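Home Forums Kitchen & Dining Tables and Worktops New Posts Search Log In

Raised shelf over a maple worktop: leave it or take it off?

kokarero_112
We moved into this place in November and the kitchen has a long plank worktop with a second, higher top over part of it. The previous owner built both. The higher one is on thin black metal legs. My wife likes it. I keep running into it when I set plates out, and I lose a strip of counter behind the legs that I can't wipe without getting my arm under there.

I'm thinking of unscrewing it and filling the holes. Has anyone done this on maple? I don't want two patches that look like patches.

Second question, for people who kept theirs: what do you put on the top level and what goes below?

nbarbu
Don't fill them with anything from a tube. Stainable filler never takes color like the wood around it, and on light maple it goes gray after a year. Plug them. Get a plug cutter, cut from a maple offcut, line up the grain, glue, trim flush, sand.

Before any of that, check whether the legs are screwed into the top or bolted through. If they're bolted through you have a hole on the underside too, and you may as well look from below first.

Tamara C.
I'd keep it. A raised level is the most useful thing in a small kitchen. Ours holds the bread, the salt and the mail, and everything underneath stays clear for cooking. If you take it off you'll have all of that back on the counter by Monday.

kokarero_112
Tamara, that's what my wife says too. The trouble is that ours isn't high enough. A stack of dinner plates fits under it but I can't lift the top one off without tilting it.

Ionuț H.
How high is it? Mine was too low as well and I put longer legs on. It cost less than a plug cutter.

kokarero_112
9 inches clear underneath. I'd want a few more.

Savita_A
I have nearly the same setup, two light tops with one above the other, so I'll say how I use it. I went back and forth on this for a whole winter.
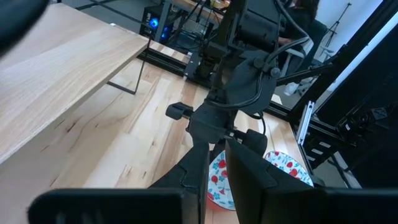 The lower surface is where we plate food, and the upper one is for things that stay put. I don't stack plates under the raised part at all. They live in a cupboard and come out when dinner is ready, one per person, set down on the open part of the planks. You can see the plate with the red and blue pattern sitting out on the lower wood, and that's the spot I mean. The straight front edge of the upper top is a good guide. Anything I'm going to reach for goes in front of that line, and nothing I need in a hurry goes behind it.

As for wiping, I use a long-handled dish brush with a cloth wrapped around the head. It gets behind the legs fine.

nbarbu
Is yours solid maple, Savita? Those planks have knots and streaks in them. Most of what gets sold as clear maple is a lot plainer.

Savita_A
Sold to us as solid, yes. It came from Tran, the lumber place that used to be by the rail yard. They called it rustic grade and it was cheaper. The upper top came from somewhere else, and the grain is quieter. I didn't try to match them.

Horațiu Nistor
I disagree with keeping plates off the back part. Counter is counter. If you can't use what's under the shelf, then the shelf is costing you more than it gives. I took mine down and never missed it.

Tamara C.
And where did your things go?

Horațiu Nistor
On a rail on the wall, mostly. Some of it went to my sister.

Tamara C.
Then you had a wall. She might not, and neither might the OP.

kokarero_112
We have a window there, so no rail.

Ionuț H.
Longer legs, then. Pirkell sells plain black ones by the pair. Measure the foot plate on the old ones first and get the same hole spacing, and you won't drill anything new. I had to buy 2 pairs because the first had a wider plate.

nbarbu
That's decent advice if the spacing matches. If it doesn't, you're back to plugs. Also put the level on it after. My brother-in-law raised his and everything rolled to the left.

What finish is on the maple, by the way? If it's oil you'll have paler marks where the feet sat.

kokarero_112
Oil, I think. There was a half-empty can of Indum under the sink when we moved in.

nbarbu
Then sand the whole run lightly and re-oil it while the shelf is off. Do 2 thin coats and wipe off what doesn't soak in. Lay the rags out flat outside to dry, don't ball them up in the trash.

kokarero_112
OK. I looked underneath with a flashlight and they're screws, not bolts. I'll measure the foot plates tonight and see what Pirkell has. If the spacing is wrong I'll be back asking where to get a plug cutter.

Horațiu Nistor
Still say take it down.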